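Gel removal at home vs. going back to the salon
Posted by cuticle_kay, July 26, 2023

I had a gel manicure done at the Doherty Street place before a wedding and now I have three weeks of growth and two nails lifting at the sides. The salon wants 35 dollars for removal if you aren't getting a new set. I have a bottle of Gralus remover at home and a coarse file. Is there any reason I shouldn't do it myself?

My nails are thin to begin with. Last time I peeled the gel off in front of the TV and it took most of August before they stopped bending.
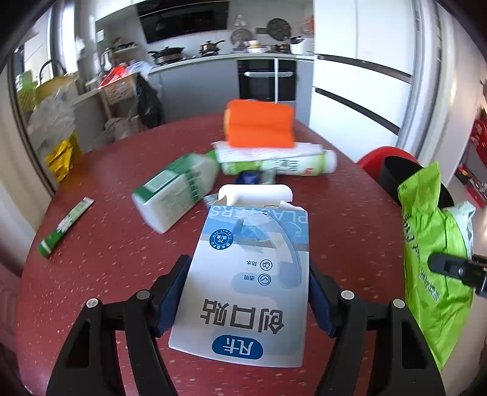
The other thing is that I'd like to leave them bare for a while afterward, maybe just oil and a clear base. If I pay for removal and then don't book anything, I feel like I'm wasting the trip.

Replies

tokbridge_nails
File the shiny top layer off first. Most people skip that and then the remover just sits there. Cotton, foil, 15 minutes, and leave it alone. If it doesn't slide off with a wooden stick, wrap it again.

marnie2236
I disagree with doing it at home if two are already lifting. I did mine that way and scraped one down until it was sore. It hurt to wash my hair for days. I would pay the 35.

tokbridge_nails
Scraping is what did that. Lifting nails come off easier because the remover gets under the edge.

marnie2236
It also gets onto the skin under there. She said her nails are thin.

cuticle_kay
They are thin, but not sore right now. Would clipping the lifted part first help?

half_moon
Clip the length down, yes, but don't pull at the lifted corner. I do hands for a living in Tokbridge and most of the damage I see is from pulling. Put a thick cream on the skin around the nail before the foil goes on. Do one hand at a time so you can still use the other. And ask the salon what they used. If it was a hard gel it won't soak off at all and you'll be sitting there for nothing.

cuticle_kay
I called and it's a soak-off. They also said removal drops to 6 dollars if I book a plain manicure with it, and that wasn't on the price list.

marnie2236
Then do that. Shape, cuticles, no color. You get your bare nails anyway.

tokbridge_nails
Fair enough at that price. I'd still do my own.

Comments

gornergirl: Tried the Gralus one last year. It worked, but the smell stayed in the bathroom all evening, so open a window.

peach_topcoat: Does anybody use the clip-on caps instead of foil? Mine fall off my little fingers every time.

half_moon: Same with a lot of my clients. Foil fits better on small nails.

cuticle_kay: Booked the manicure. Keeping the remover for my toes.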